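4. Cambio de pinza y primera prueba en la cubeta

Si vienes del capítulo 3 ya tienes el brazo calibrado y el controlador Sadex encendido. Ahora toca lo divertido: montar la pinza Wodport en lugar de la Cummont y ver cuál se maneja mejor entre objetos sueltos. Yo hice el cambio en abril, con Chak-lun Kao al otro lado del teclado, y tardamos una mañana entera (tú tardarás menos, que para eso escribo esto).

4.1 Pon el brazo en posición de servicio y pulsa la parada de emergencia.

4.2 Suelta los conectores de la pinza vieja. Tira del cuerpo, nunca del cable.

4.3 Coloca la pinza nueva y aprieta los tornillos en cruz, en 2 pasadas.

4.4 Vuelve a conectar y guía el mazo de cables por encima del brazo, con un bucle holgado alrededor de la muñeca. ¡Holgado de verdad! Mi primer bucle era tan justo que la muñeca se quedaba a medio giro.

PRECAUCIÓN: gira la muñeca a mano, despacio, por todo su recorrido antes de rearmar. Si algo se tensa, repite el paso 4.4.

4.5 Sujeta la cubeta a la mesa con sargentos y comprueba que el brazo no los toca al bajar.

4.6 Echa dentro unos cuantos objetos de formas distintas. A mí me gusta mezclar algo alargado con algo de caras planas – el cepillo del pelo es mi favorito, porque el mango resbala y enseguida delata una mala alineación.

4.7 Carga el perfil 353 en el Sadex y baja la velocidad al 12 %.

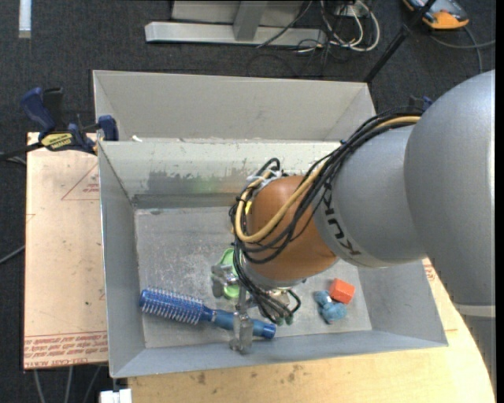 Fig. 4-1. Pinza dentro de la cubeta, con un dedo cruzado sobre el mango del cepillo.

4.8 Lanza el primer agarre con el dedo en la parada. Si los dedos rozan el fondo, sube el límite inferior de 2 en 2 mm.

4.9 Cuando salga limpio, haz 75 intentos seguidos con cada pinza y guarda los dos registros por separado.

NOTA: la cámara Oláh pierde precisión con los reflejos. Yo bajo la persiana y repito la captura de fondo, sobre todo después de las cinco de la tarde – a esa hora el sol me entra de lleno.

Para comparar, mira primero los agarres fallidos y luego el tiempo de ciclo. En mis pruebas la Wodport iba mejor con los mangos y la Cummont con los bloques. Los umbrales de fuerza están en el capítulo 5.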